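Open Day at the Comholm Workshop

In March I was invited to attend the spring open day of Iludside, a small firm in Toledo that develops methods for teaching machines to handle household goods. As regular readers will know, this blog is chiefly a record of my visits to workshops and laboratories, and I am grateful to the firm for allowing me to publish these notes.

The program began at 9:30 in the morning with a short welcome from Vidar Strand, who directs the handling group. He explained that the firm's current project, named Cosus, concerns the ordinary objects people leave on beds, chairs and shelves. Visitors received a printed schedule and a badge, and we were divided into two groups. Mine had 14 members, among them several teachers and a retired machinist who asked the best questions of the day.

Mr. Strand spoke first about collection. An operator holds the gripper by hand and performs a task in the usual way: reaching, closing the fingers, lifting, setting down. The camera on the tool records the movement from close to the fingertips, and the recordings are later used to train a robot arm. The group had 146 recordings on its list for the month and had completed 101 of them by the time of our visit.
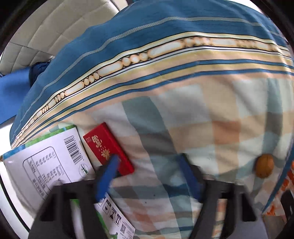 Soft surfaces received more attention in the talk than I had expected. A table stays level when a box is lifted from it. A mattress gives way under the hand, and a duvet may slide or bunch up beneath the fingers. For this reason the group places a good share of its work on bedding. Operators are asked to open the fingers wide before they approach a slim box, and to come in along its length where space allows. Round items such as nuts are treated as a separate exercise, as they tend to roll toward any dip in the cloth.

A question was raised about patterned fabric. Mr. Strand replied that the group makes no effort to avoid it. Plain white sheets would be simpler for the software, he said, but people do not furnish their homes for the convenience of software. Printed packaging is handled in the same spirit, with lettering in whatever language the box happens to carry.

After a coffee break, members of the public were permitted to try the tool. I found it heavier at the front than I had supposed, and my wrist tired quickly. My first attempt at picking up a small carton failed when I closed the fingers too early. The second was accepted by the operator in charge, with some courtesy on her part.

The afternoon session dealt with file storage and labeling, and I did not stay for all of it. Iludside intends to hold another open day in the fall. Places are limited, and those who wish to attend should write to the Comholm office in advance. Parking is available behind the building, by the loading entrance.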